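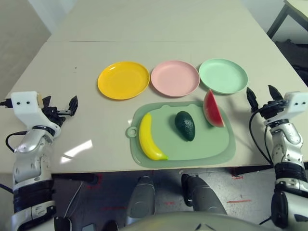 What do we do when an episode goes wrong halfway through? Stop, mark it as failed, put everything back to the start layout and record a fresh one. No fixing it with your hand while the log is running, and no trimming the bad bit out later.

I'm writing that down first as it came up again this afternoon with Liam, and we'd each been doing it a different way (mine was worse, I was nudging things and carrying on). So, house rules for the toy food task, July version. Matvii, please scribble on these if you disagree!

Start layout. Plates go in a row at the back in the order yellow, pink, green, and the cutting board sits in front of the pink and green ones with its hanging loop to the left. Banana, avocado and watermelon wedge all start on the board. They don't have to land on the same spot each time – we want some variety there – but they do have to be on the board and clear of each other enough that a gripper can get in.

Arms. Both grippers open before you hit record, both off the table surface. If one is still closed from the last run, open it first, don't make it part of the episode. I threw out 6 of mine from Arnley last month for exactly this and it hurt.

Hands. Outside the taped line whenever the arms are enabled. Resetting the food counts! I know it's only a banana and it takes two seconds. Disable, reach in, reset, step back, say "clear" out loud, enable. Liam says saying it out loud feels silly when you're alone in the room. Say it anyway.

Stop button. Whoever is operating tests it at the start of the session and after any break, and writes the time in the margin of the log.

Session length. 21 episodes, then swap operators. Matvii wanted 30 and I get why, with 3,000 to reach before Hirvonen wants the set, but my last few always get sloppy and I'd like clean ones.

Naming. Task, operator initials, episode number. Please no more "final2".

Still open: does a dropped piece that gets picked up again by the arm count as a success? Umero said yes, Somamari said no, and I lean toward yes with a note in the comments field. Ask Matvii at 4.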